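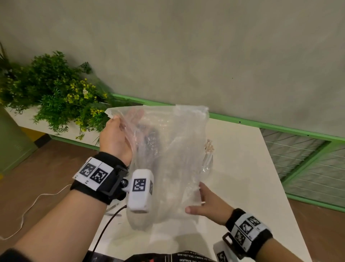
Abb. 3: Dünnwandiger, durchscheinender Kunststoffbeutel, zerknittert, in beiden Händen über einer weißen Tischplatte.

Startseite | Hefte | Rubriken | Einreichung | Suche
Rubrik: Konsum und Haushalt / Alltagsforschung

4.2 Der Beutelvorrat als Haushaltsinstitution

Dass Haushalte Plastikbeutel aufheben, gilt in der Literatur als bekannt und wird dort meist in einer Fußnote erledigt. Unsere Befragung in Jultby legt nahe, dass die Fußnote zu kurz war. Von 3.446 angeschriebenen Haushalten schickten 3.110 den Bogen zurück, eine Quote, die wir uns nur mit einem erheblichen Mitteilungsbedürfnis in Beutelfragen erklären können. Das Freitextfeld am Ende des Bogens, für zwei Zeilen angelegt, wurde vielfach auf der Rückseite fortgesetzt.

Für die Auswertung übernehmen wir die Unterscheidung von Vishwakarma zwischen Gebrauchsvorrat und Gewissensvorrat. Der Gebrauchsvorrat wird angelegt, um verwendet zu werden. Der Gewissensvorrat entsteht, weil das Wegwerfen eines noch brauchbaren Gegenstands unangenehmer ist als dessen unbefristete Lagerung. Große, dünne Beutel vom Typ in Abb. 3 gehören fast immer zur zweiten Gruppe. Für den Mülleimer gelten sie als zu groß, für den Einkauf als zu dünn und für die Tonne als zu schade.

Gelagert wird bevorzugt in einem weiteren Beutel. Dieser »Beutelbeutel« (so der Ausdruck mehrerer Befragter, den wir mangels eines würdigeren beibehalten) hängt an einer Türklinke oder liegt unter der Spüle. Er wird von oben befüllt und auch von oben entnommen, sodass die unteren Schichten ein weitgehend ungestörtes Dasein führen. Bei den ergänzenden Begehungen in 30 Haushalten fanden wir am Boden solcher Behälter Tragetaschen von Geschäften, an die sich die Befragten nur noch mit Mühe erinnerten.

Weniger einheitlich ist die Frage des Faltens. Die Falter, in unserer Begehungsstichprobe eine kleine, aber auskunftsfreudige Minderheit, legen den Beutel auf den Tisch, streichen die Luft heraus und falten ihn zu einem Streifen oder Dreieck. Die Knüller knüllen. Beide Gruppen halten ihr Verfahren für platzsparend. Das von Clamis vorgeschlagene Verdichtungsmaß konnten wir nur eingeschränkt anwenden, da es einen Behälter mit festem Volumen voraussetzt und der Beutelbeutel bekanntlich nachgibt. In gemischten Haushalten wird der Konflikt selten offen ausgetragen; üblich ist stilles Nachfalten.

Einen Zusammenhang mit der Wohnfläche konnten wir nicht feststellen. Auch auf 45 Quadratmetern findet sich Platz für einen Gewissensvorrat, notfalls im Backofen. Der Vergleichsort Detell, in dem wir erst im August erhoben haben, weicht in diesem Punkt nicht ab, wohl aber beim Aufbewahrungsort: Dort dominiert die Schublade, was uns vor Ort mit dem Fehlen geeigneter Türklinken begründet wurde. Wir geben diese Auskunft ohne Gewähr weiter und behandeln die Schubladenbestände in Abschnitt 4.3 gesondert.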